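Brusby Forums – Mobile Strategy
Print this thread | E-mail this thread

Kiltatik on older devices, is it worth it?
Posted 7/31/22 by mossgate2

mossgate2 wrote:
I have an old tablet that won't take any more system updates. Looking for a turn-based game that still runs on it. The store page for Kiltatik says it supports my version, but the reviews are all over the place. Does anyone here play it on old hardware?

pell_orchard wrote:
I play it on a phone with a cracked screen and no updates left. It runs fine up to the Hestunlow campaign. After that the maps get big and turns take forever. Turn off water effects and unit shadows first. That fixed most of it for me.

drumlin wrote:
Disagree on the shadows. I tested it both ways and saw no difference. What slows it down is the AI players. Set up a match with 8 factions and you can go make a sandwich between turns. With 2 it's quick, shadows or not.

pell_orchard wrote:
Maybe on yours. On mine the shadows matter. We probably have different graphics chips.

mossgate2 wrote:
Thanks both. Does it keep saves if you delete the app? I'm short on space.

tolvane wrote:
No. I lost a campaign that way in December, 18 missions in. Export the save from the settings menu before you delete anything. Also, don't buy the 2000 gold pack. You earn plenty by finishing the side missions.

drumlin wrote:
The gold pack is fine if you only play skirmish – there's no other way to unlock the Wan faction there without grinding the campaign.

tolvane wrote:
Wan is the weakest faction in the game. I wouldn't pay for it.

hexfield wrote:
Wan is only weak if you rush. Build two forts early, hold the river, and let the others come to you. I win more with them than with anyone else. As for old hardware, it's been OK here, but save before every big battle. Mine closes by itself now and then. 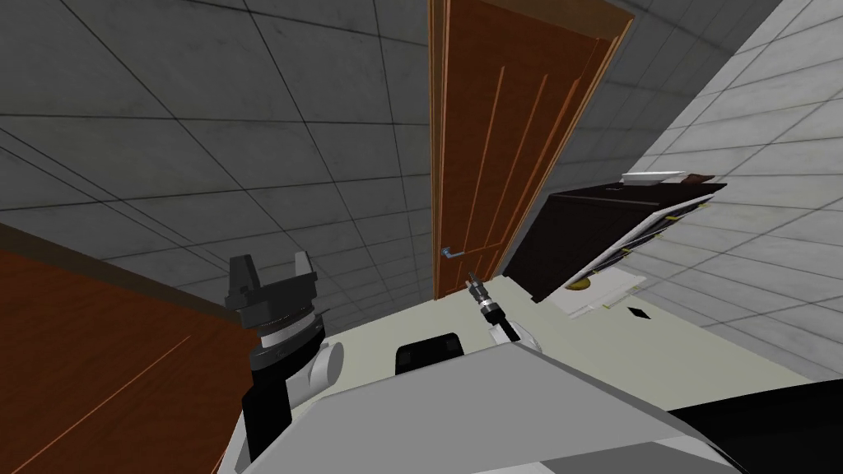
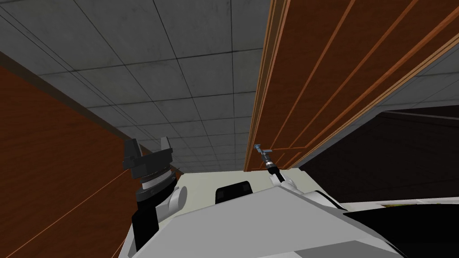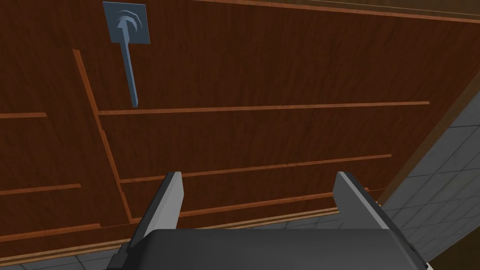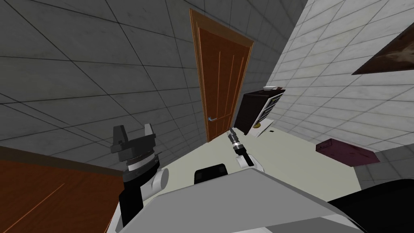

The autosave only runs at the end of a turn, so if it closes in the middle of a fight you go back to the start of that turn. Manual saves work any time. I keep two slots and switch between them.

mossgate2 wrote:
Good to know. I'll try the free part tonight with the effects off and two factions.

drumlin wrote:
Leave the shadows on and see. I'd like to know who's right.

Contact us | Copyright Brusby Forums | Back to top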